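Workshop Notebook, Dimgate Conservation Workshop
August 14, 2019

Subject: Adhesive trials for lifting veneer, Hodžić cabinet

The second round of trials was completed this morning. Test strips were prepared in July from offcuts of old walnut veneer on a pine ground, and were left under weights in the east store. Three adhesives were compared: hot hide glue, fish glue, and the Tudeck prepared liquid glue carried over from the previous project.

Hide glue was mixed to the usual strength and held in the water bath. It gelled too quickly for the longer strips, even with the ground warmed beforehand. Fish glue allowed enough working time to press out the excess and reposition the veneer. The Tudeck product remained tacky at the edges after the clamps came off, and its use on the cabinet is not recommended.

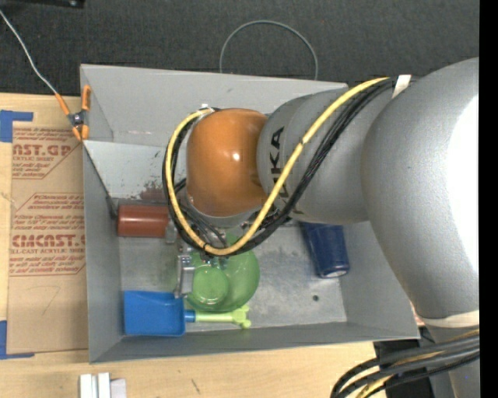
Gray bin on the wooden tabletop, with small colorful objects inside.

Of the 147 strips prepared, 101 have now been peeled and logged. The remainder will stay in the east store until the humidity there has settled. Readings have been drifting upward since the door seal was replaced, and any result taken now would need to be repeated.

Fish glue is therefore proposed for the two side panels. The drawer fronts are to be left alone for the present - the old glue line is sound along most of its length, and the lifting at the lower corners can be held with tissue. Clamping time should be no less than 30 hours. Cauls are to be faced with silicone release paper; the waxed paper used in July left a faint bloom on the surface.

Outstanding: order release paper from Clinley. Check the pH of the fish glue batch. Relabel strips in the second tray, as several pencil marks have rubbed off.

Dimgate Conservation Workshop - Internal notebooks - Contact the workshop office - Back to top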